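Chapter 5
Living with Brown

What you will meet in this chapter
Why brown is really a dark orange (and sometimes a dark red or yellow)
Warm browns, cool browns and the awkward ones in between
Brown next to white
Large areas of brown and what they do to a room
Mixing and testing a brown of your own

I was taught to be rude about brown. When I was at college it was the colour of school corridors, my gran's teapot and every sofa left out on the pavement, and my year group would have put grey on the ceiling, the floor and the cat before we touched it. I then went to work for a small firm in Cluson that did up guest houses, and my very first job was a dining room with brown floorboards, a brown dresser that the owner wouldn't part with, brown beams and a brown dog. I couldn't paint over any of it. I had to learn to like brown in a hurry, and I've gone on liking it ever since!

You've already worked through the bright colours in Chapter 3 and the greys in Chapter 4, so you have most of what you need. Keep your colour wheel beside you. The first thing you'll notice is that brown isn't on it. Go round the rim and you'll find red, orange, yellow and so on, all at their strongest, and no brown anywhere. That's because brown is what we call an orange once it gets dark and loses some of its strength. Put a bit of black or a bit of blue into orange paint and there it is.

There's a nice way to see this for yourself. Take a piece of brown card and look at it through a hole cut in a sheet of black paper, in a dim room, with a lamp shining on the brown card only. With nothing lighter beside it to compare with, the brown starts to look orange. Take the black paper away, put white paper down next to the card, and it goes back to being brown. Give your eyes a minute or two to settle or it won't work very well. I've done it with evening classes and there's always somebody who wants to check the card for tricks.

So brown depends on its neighbours more than most colours do. A blue cushion is still a blue cushion in a dark shop or a light one. A brown cushion might be rust in the shop, mud in the car and something rather lovely when you finally get it home and put it on a cream chair. When clients say they hate brown, I ask them which brown and what it was next to. Usually they remember it beside another brown that didn't agree with it.

Warm and cool browns

Sort your browns by asking which colour they came from. Chestnut and rust lean to red. Caramel and tan lean to orange and yellow. Umber, the sort you get in a tube from the art shop, can lean slightly to green, and there are greyish browns (mushroom, driftwood, whatever the paint card is calling them this year) that sit so close to grey that you'd only spot the brown by holding a true grey next to them.

Mixing families is where people come unstuck. A reddish table on a greenish brown carpet makes both look a bit dirty. If you're stuck with a pair like that, and in rented rooms you very often are, put something pale between them. A plain cream rug does the job. I've used a Kopecký wool rug in exactly that spot more than once – it's undyed, so it doesn't pick a fight with either side.

Brown and white

White is the neighbour you'll use most, and it does two things. It makes the brown look darker than it did alone, and it makes you notice the shape of whatever is white. A white jug on a brown dresser has a crisp edge that it simply doesn't have on a pale shelf. The bigger the brown area, the stronger this gets, and a small third colour will show up far more than you'd guess from its size. Have a look at the next three figures with that in mind. 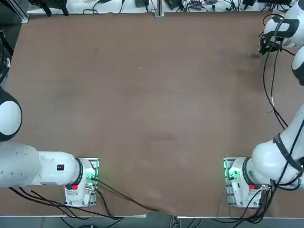
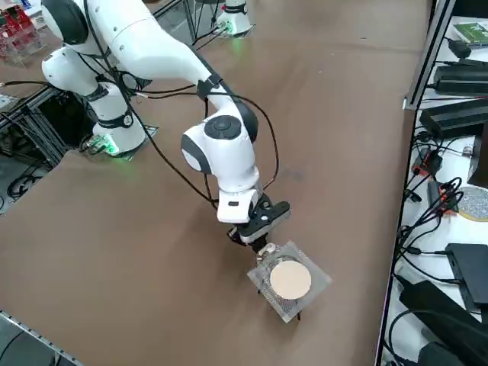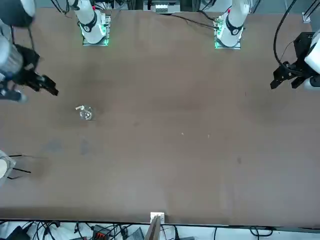 Figures 5.1 to 5.3 A wide brown tabletop with white against it, and a little green light.

Now think about how much brown you've got. A brown picture frame is a detail. A brown dining table is the biggest single block of colour in many homes, and beginners leave it off the plan because they think of it as furniture and not as colour. Put it on the plan! Draw it in, colour it in, and only then choose your walls.

The finish matters too. A shiny brown surface reflects the window and the ceiling, so for part of the day a good half of it may not look brown at all. A dull one stays the same colour from most sides and feels heavier in the room. I like dull tables and shiny floors, Bindu Chowdary (who shared my studio and wrote the exercises for this chapter) likes it the other way round, and you'll find both of us arguing our case in section 5.4.

From my notebook

I keep a notebook of rooms, and I'd urge you to start one if you haven't. It needn't be smart. Mine are full of tea rings, which I suppose count as brown samples. This is the sort of entry I mean:

17/08/2019. Breakfast room, north side, Cluson. Silletti chairs, dark, reddish. Floor yellower than I remembered. Tried Stilura 785 on the wall by the door, one coat, looked like gravy. Second coat better. By teatime it had gone quite pink and I was pleased with it. Try again with the lamps on before I say anything to the owner.

You can see I wasn't sure of myself. I'd still rather have that page than a tidy one written up afterwards, as it tells me what the colour did at different hours, and that's the bit you forget.

Before you start: a warm-up

You'll need orange, blue, black and white paint, a brush you don't love too much, a jar of water and some thick white paper. A 200 ml pot of each colour will see a whole class through.

Put out a blob of orange and add blue to it a tiny bit at a time, painting a square on the paper after each addition. Carry on until you have 20 squares. Leave a gap between them so that each has white all the way round. Do it again with black in place of the blue, on a fresh sheet. Then let both sheets dry, because wet browns look darker and richer than they'll end up, and pin them side by side.

Write under each square what it reminds you of. Toast, conkers, wet sand, the inside of a handbag, anything at all. These names will be much more use to you in section 5.2 than numbers would, so don't skip this part even if you feel silly doing it.

Last thing: pick the one square you like least and keep it somewhere safe. We'll be using it in the first exercise, where you'll find it a neighbour.

5.1 Where brown comes from

Start with the sheet you made using blue. Somewhere in the row there's a square where you stopped calling it orange. Mark it with a pencil, and ask a friend to mark theirs without seeing yours. They'll probably choose a different one, and you should hang on to both marks while you read the next few pages.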